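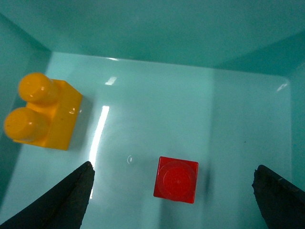 # Nellden 블록 호환 치수표

유아용 대형 블록의 결합부 치수를 정리한 CSV 데이터. 1992년 이후 생산품만 수록한다. 최종 갱신: 2020년 9월 19일.

## 구성

- `parts.csv`: 부품 287행
- `studs.csv`: 돌기 외경, 높이, 간격
- `compat.csv`: 제조사 간 결합 판정

## 필드

| 이름 | 형식 | 설명 |
|---|---|---|
| `maker` | 문자열 | Brurura, Sani, Husport |
| `pitch_mm` | 실수 | 돌기 중심 간 거리 |
| `fit` | 정수 | 0 불가, 1 헐거움, 2 정상 |
| `color` | 문자열 | 육안 분류, 색표 대조 없음 |

## 측정

디지털 캘리퍼스 사용, 부품당 3회 측정 후 중앙값 기록. 변형이 확인된 부품은 제외했다. `fit`은 수작업 판정이므로 측정자에 따라 차이가 날 수 있다.

## 알려진 문제

- Husport 부품 43행은 `pitch_mm` 누락
- Sani 구형 11행은 생산 연도 미상(`year` = -1)
- 8월 이전 파일은 인코딩이 EUC-KR이므로 변환 후 병합할 것

## 라이선스

CC BY 4.0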